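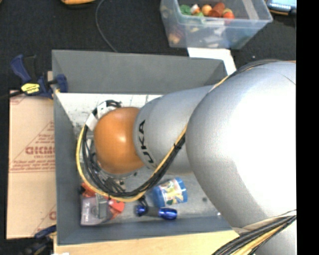
The armlock is the first submission most people learn in jiu-jitsu, and at the Sturncombe club it is also the one that used to hurt the most beginners. The idea is simple enough. You hold one end of a limb still, you hold the other end still, and you push the middle the way it doesn't want to go. Any arm is a set of sections with a joint between them, the way the silver one in the photo leads down to its round orange cover with the cables looped around it, and the joint is where the trouble starts. A human elbow has far less around it, and it belongs to somebody who has to be at work in the morning.

Chaminda Marikar has coached at Sturncombe for 11 years. For most of that time he taught the armbar from the guard in the usual order: grip, hip, leg over the head, squeeze, lift. The tap was mentioned at the end. His students picked up the attack quickly and the defense slowly, and a few of them didn't learn when to give up until their elbow had made a noise.

"I was teaching half of it," he says. "I'd spend an hour on how to put it on and ten seconds on how to be in it."

The change came after a bad December, when two white belts were hurt in the same week. Neither injury needed surgery. One of the two, Kagiso Jacobs, missed most of the winter and came back with a sleeve on his arm and some firm opinions. He told Marikar that he had known he was caught. He just thought he was supposed to fight it a bit longer, as the higher belts seemed to.

So the club turned the lesson around. New members now spend their first 4 weeks on the receiving end. They learn how an armbar feels when it is loose, when the thumb is pointing up, when the hips come under the elbow. They tap at each of those stages, on purpose, long before there is any pressure. They tap with the hand, with the foot and out loud. Only after that do they get to finish one themselves, and then slowly, with the partner deciding how far it goes.

Shanthi Siriwardena runs the evening beginners' class and keeps the training log, a row of school notebooks on a shelf by the shoe rack. Every class is in there, with who came, what was taught and anything that went wrong. When I visited she was on class number 1481. She let me look through the most recent notebook, and under injuries I found a stubbed toe, a nosebleed, a cut from a fingernail and a lot of blank lines. The older notebooks have "elbow" in them more often than she likes.

She is careful about what that shows. The club is smaller than it was, and some of the roughest people left for the competition team at Peltlow. "You can't put it all on the lesson," she says. "But I see people tap early now and they don't look embarrassed. That wasn't true before."

Not everyone was happy. Teófilo Sánchez, a purple belt who competes most months, thought the new plan would make people soft. In a tournament, he points out, the person on your arm is not going to wait while you think about your thumb. He still believes beginners should meet some real speed sooner than they do. Where he has come around is on the defense. People who have spent a month inside an armbar turn out to be hard to catch. They know the grip fight, they know when to stack and when to turn the elbow down, and he says he has had to find other ways to beat them.

The practice rounds have changed too. A pair starts with the armbar already in place but not straightened. The person on the bottom holds it. The person on top tries to get out and must tap if the arm passes a bend they agreed on beforehand. Rounds are short and they swap every time. Marikar doesn't allow anyone to jerk the arm, and anyone who does sits out the next round, whatever their belt.

Karthik Kanagaratnam, who started in his fifties, likes these rounds best. He has a stiff left shoulder from years of laying tile, and he tells each new partner about it before they start. Under the old system he probably wouldn't have, he says. There wasn't a moment in class for saying it.

A handful of other clubs have asked for the lesson plan. Warna has used it since last summer with a few changes, mainly more standing work. Marikar typed it up, and some 400 copies have gone out at seminars, stapled, with his phone number on the back. He gets calls. Most are from coaches who want to know what to do about the student who never taps.

His answer is to let go first, then talk to them after class.

Mar 14, 2021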